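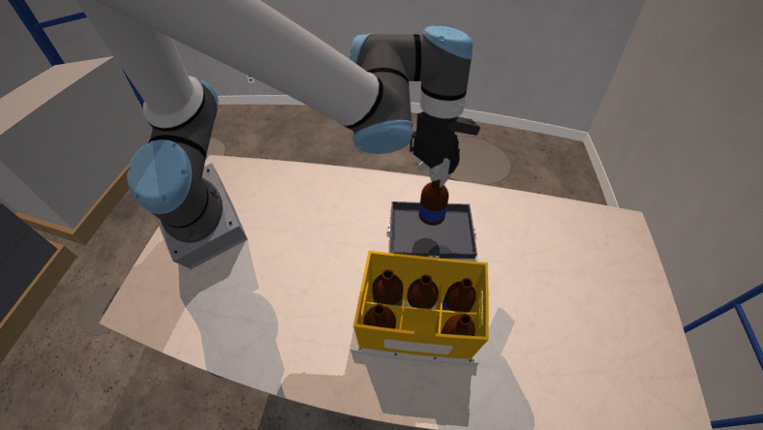 Notes for my talk, November 20, 2019
Please keep slide 1 on the screen until people have sat down.

Good morning. My subject is the price of natural gas, and what it does to a medium-size factory that makes ceramic tableware. I work in purchasing at Niditz. We have 3 kilns, and they run day and night. When a kiln is hot, we cannot stop it for one afternoon to save money.

(Slide 2, the cost chart. Wait a moment.)

Before April, our gas contract with Flarkard had a fixed price. In April it ended, and the new offer was 40 percent higher. Energy became a larger cost for us than clay and glaze together. I say this slowly, as many people in the room come from metal or plastics and their numbers look different.

We had two choices. We could sign again for a long period, or buy a part of the gas on the monthly market. We decided to fix 70 percent and leave the rest open. My colleagues in finance were not happy with the open part. I understand them, but in the summer months it was the cheaper part.
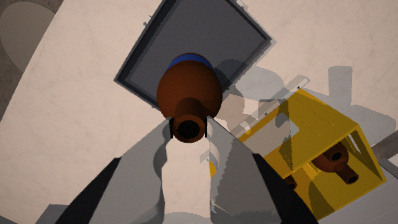
Next, the customers. Our largest buyer, Firnholm, orders for the whole year with one price list. So when gas goes up in the spring, we carry the difference until the winter. We asked for an energy clause in the contract, and the talks took 7 months. The clause now covers all glazed pieces, but the calculation is by weight, and weight is not always fair. Take a bottle such as the one on the slide, with a wide round body and a short neck. It needs much more room on the kiln shelf than a stack of plates of the same weight, and room in the kiln is what we pay gas for. We want to correct this when the contract is renewed.

(If there is little time, skip the next part and go to the questions.)

Olivares, who supply our glaze, had the same problem from the other side. They asked us for a surcharge, and we accepted it with one condition: it must also go down when gas goes down. I recommend that you put this in writing.

Last slide. Our open part for next year is not decided. If somebody here buys gas by the quarter, I would like to hear your experience in the break.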